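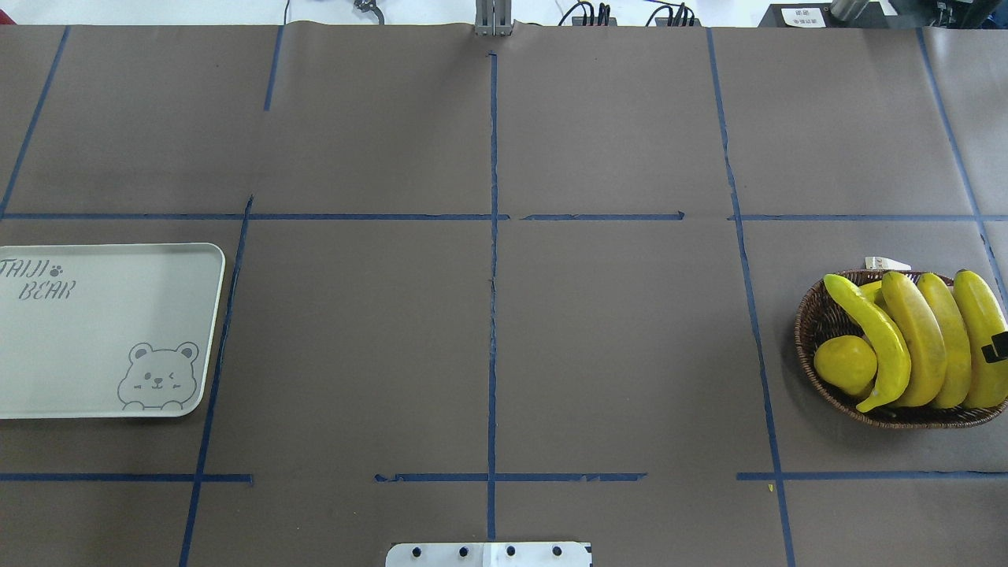
Nulgate Touch Rugby Club is delighted to announce that its summer league will return this August, with 28 teams from Nulgate, Livberg, Dunmore and Gomness signed up to play over 6 weeks of evening matches. It has been a long winter of phone calls, fixture lists and borrowed changing rooms, and everyone at the club is thrilled (and a little relieved) to be able to share the news at last. For anyone new to the game, the layout is easy to follow, and a few strips of dark blue tape on brownish-grey paper, with one line running up the middle and another crossing it, are quite enough to talk a beginner through where to stand and when to drop back. You really don't need to have played any kind of rugby before!

The league will be split into 2 divisions, one for sides who have played together for a season or more and one for newcomers, workplace teams, families and groups of friends who simply fancy a run about on a light evening. Matches kick off at 6.30pm on the riverside pitches at Nulgate, with the Dunmore ground kept in reserve in case the river comes up, as it did last year during the quarter-finals. Teams may name mixed squads in both divisions, and players aged 14 and over are welcome with a parent's written consent.

Last summer the finals evening drew a crowd of up to 2,000, easily the biggest the club has ever welcomed, and the queue for the hot food reached the car park. This year there will be a second food stall, more seating along the Livberg side of the pitch and a junior skills session before the first semi-final, so do come early if you are bringing children.

Entry to all matches is free for spectators. Players without a team can add their names to the list at the Nulgate clubhouse on any training evening from 6pm, and the club will do its very best to find everyone a side close to home. Boots with moulded studs or ordinary trainers are fine, but metal studs are not allowed.

Fixtures will be posted on the clubhouse noticeboard and sent to team captains before the opening round.

ENDS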